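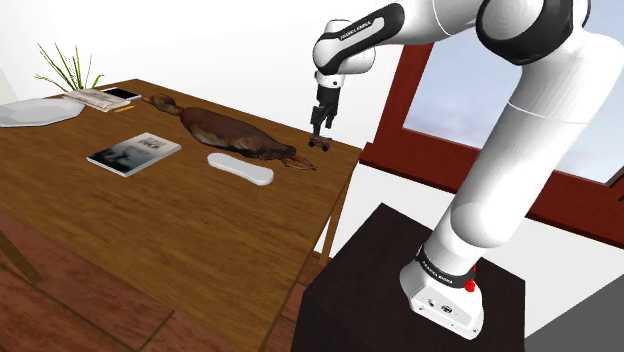 Teilnehmer gesucht für das Studentenprojekt «Rutetti»

Wir sind eine Projektgruppe im Robotik-Klub Tirholm und suchen für das neue Semester weitere Studierende, die mit uns an der Simulation arbeiten möchten. In Rutetti soll ein Roboterarm lernen, Gegenstände auf einem Tisch zu greifen und an einen anderen Platz zu legen. Zurzeit machen wir alles am Rechner. Ein echter Arm steht uns erst ab Dezember zur Verfügung.

Bis jetzt haben wir 1144 Durchgänge gespeichert. Bei den flachen Gegenständen, zum Beispiel einem Buch, sind die Ergebnisse noch nicht befriedigend, und dort brauchen wir am meisten Hilfe.

Was Sie bei uns machen können:
- neue Tischszenen bauen und prüfen
- den Arm von Hand steuern und die Durchgänge aufnehmen
- die Auswertung in Python weiterschreiben

Sie sollten ein wenig Python können und Geduld haben. Kenntnisse in der Robotik sind willkommen, aber keine Bedingung. Wir sprechen in der Gruppe Deutsch und Englisch, und kleine Fehler stören uns in beiden Sprachen nicht.

Wir treffen uns einmal in der Woche um 17 Uhr im Rechnerraum Postdale. Eine Bezahlung können wir leider nicht anbieten. Die Teilnahme kann nach Absprache als Projektarbeit anerkannt werden. Es gibt 24 Plätze, ein Teil davon ist schon vergeben.

Bitte schreiben Sie uns bis Sa., 5. September ein paar Sätze über sich und Ihr Studienfach. Einen Lebenslauf brauchen wir nicht. Wer vorher zuschauen möchte, kann sich ebenfalls bei uns melden.

Kontakt | Impressum | © Robotik-Klub Tirholm | Nach oben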